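Line 5, arms and people — gallery

Put together in a hurry between shifts, so excuse the order of things. Mostly for the Rireo lot at the other site who keep asking what we've let ourselves in for, and for anyone here on nights who missed the talk.

Short version. The sorting bench on line 5 goes over to an arm in November. Rasix are doing the cell, Van Wijk the floor work and guarding. Two benches stay manual for now. No one is losing their place over it, that's in writing, copy on the board by the canteen. What does change is who does what, and when, and how much walking.

What the bench is today, for those who've never done it: parts come down, you pick, you turn, you set down by colour. 1483 pieces on a good shift, if the chute behaves. Wrists go first, then the shoulder. Most of us swap out after 100 minutes or so and go and do labels, and there's always an argument over whose turn it is.

The new job is the bit people want to know about. One person looks after the cell. They load the trays, clear the stops, check the first few of each batch and sign it off. Less lifting. More standing about waiting for something to go wrong, which some will like and some wont. The training is two mornings, paid, and you can do it on the Saturday if mornings are no good for you.

The layout is being tried out on the computer before anything gets bolted down. Three pieces — red, green, blue — and the arm on its black base.
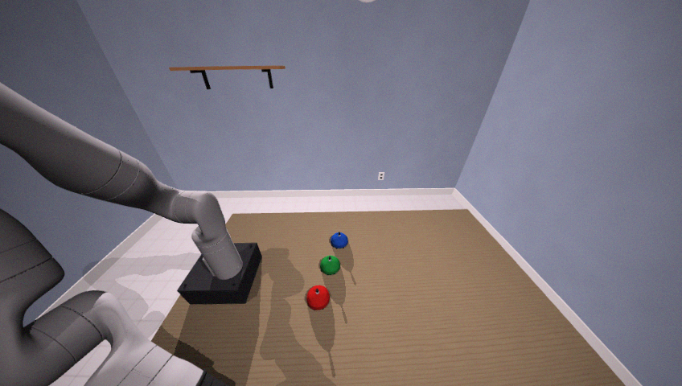 Same three colours in the next one, on the table, gripper up off the work.

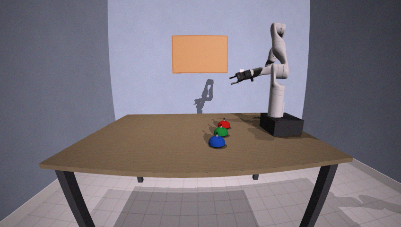
The order of the pieces matters more than it sounds. At the bench you sort whatever is nearest your hand and nobody thinks about it. For the cell somebody has to write down which piece first, where it goes, what happens if one's missing. That somebody turned out to be us. Rasix sent a form with 142 questions on it and nearly all of them were things only the people on the bench could answer. How do you know a piece is upside down. What do you do with a chipped one. Why do you tap the tray before you slide it. Took three lunch breaks and a lot of tea.

Good came out of it though. The chipped ones had never had a proper bin, they just went in a box under the bench until it got full. Now there's going to be a bin. Should of had one years ago.

Still open, from the list on the board:

Shift pay for the cell job. Same grade as bench or one up? Management say they're looking at it.

Breaks. If the arm doesn't stop then does the person? Yes, is the answer we were given, and a second person covers. Want to see that on the rota before we believe it.

Noise. Van Wijk reckon it'll be quieter than the chute. Wouldn't be hard.

The stop button. Two of them, one each side, and anyone can press it. Anyone. You don't need to be trained and you won't be asked to explain yourself in front of the whole line. We pushed for that and got it.

Who keeps the bench skills going. If the cell is down for a day it all comes back to hand sorting, and new starters will hardly have done any. Suggestion is a week on the manual benches for everyone who joins, before they go anywhere near the cell. Seems fair.

Sent the page round before putting it up, and one reply is worth sharing. It came from someone at Wemance, where a cell like ours went in a while back, and they wrote that the arm was the easy part and the rota was what caused the rows. Their first month had the same two people minding the cell every shift because they'd learnt it quickest, and everyone else stayed on the bench and got fed up. They rotate weekly now. They also said to get the batch sheet sorted before the start date, as theirs was still a draft when the cell went live and every shift filled it in differently. Breaks were fine with them, cover did turn up, but only after it was put on the rota by name.

So that's gone on the list as well — weekly rotation, and the batch sheet finished before we start.

Names for the training by the end of the week please, sheet is by the clocking-in machine. If you're on nights leave a note and someone will add you. More pictures when there's more to show. The Van Wijk lot are marking out the floor next, so keep the pallets off the yellow tape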